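Search this site
Search for:
Go

Night-Shining Clouds Return Over Dututmont, and the Sky Watchers Are Thrilled

Wed 17 June 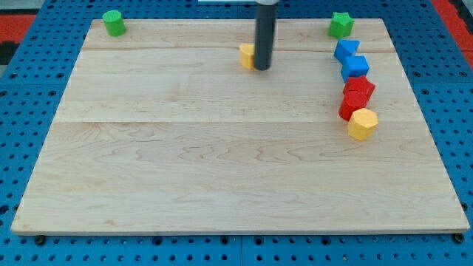

Best display in years, according to Regula Marti, who wrote in before breakfast to say that the silver ripples had reached almost halfway up the sky and that she had stayed out on the back step until her feet went numb.

She was far from the only one. Messages started landing in our inbox a little after three in the morning and were still coming at lunchtime, from Dututmont itself, from the farms out past Moncrieff, and from one very happy truck driver who had pulled into a rest stop to watch. Noctilucent clouds are back for the summer, and what a way to open the season!

If you've never seen them, these are the highest clouds on Earth. They form about 50 miles up, far above the weather we get rained on by, when tiny bits of ice gather on dust left behind by meteors. Ordinary clouds go dark once the sun is down, but these sit so high that sunlight still catches them from below the horizon, and they glow a pale electric blue against the twilight. They tend to show up in the weeks on either side of the solstice, which is when that layer of the atmosphere gets coldest (yes, coldest in summer, and it still surprises people every year).

The Dellura Sky Log, our local record of unusual clouds, halos and other things worth going outside for, took in 102 reports of Tuesday night's show. That's a huge number for a single night. The log has been running for 20 years, and the previous high mark was set by a halo display in February, when ice crystals put rings and bright spots around the sun for most of a morning.

"I had just about given up and gone to bed," said Marisol Dunleavy, who keeps the log. "Then the phone started buzzing, and I ran outside in my slippers, and there it was over the water tower. Long fine waves, like sand when the tide has gone out. I don't think I said a sensible word for half an hour."

Reports describe two separate waves of activity. A faint veil came first, low in the northeast, and several people wrote it off as haze. After a lull the second one built quickly, with tight herringbone bands and a couple of bright knots that drifted west and faded as dawn came up. Noemi Kapoor, watching from the ridge road, noted that the bands changed shape between one sip of coffee and the next.

A few readers asked whether the clouds could be leftovers from aircraft, and it's a fair question given how busy the sky can be. Contrails form much lower, at the heights where airliners fly, and by the time these clouds are glowing a contrail over the same spot would normally be sitting in the Earth's shadow. Rocket launches are a different matter. Their exhaust puts water vapor very high up, and scientists have linked it to some noctilucent clouds in the past. The log has no launch noted for this one, but Dunleavy says she would like to hear from anyone who saw a moving light or a spreading plume earlier in the evening.

Want to try for yourself? Look low toward the northeast in the last two hours before sunrise, or low in the northwest once the sky has darkened a bit after sunset. Find somewhere with an open view to the north. The Skikus overlook is hard to beat, and the gate stays open all night through the end of the month. Binoculars are great for the fine ripples, though your eyes will do perfectly well. A phone on its night setting will pick up plenty if you can prop it against something solid.

There's no forecasting these clouds with any confidence, so it comes down to going out and looking. Skies should be clear again tonight, with a little mist in the valley toward morning.

Reports for the log can be left at the front desk of the Dellura library or sent in through the contact page. Please include the time, the direction you were facing, and how high up the glow reached.

Contact us | Copyright Dellura Sky Log, all rights reserved | Back to top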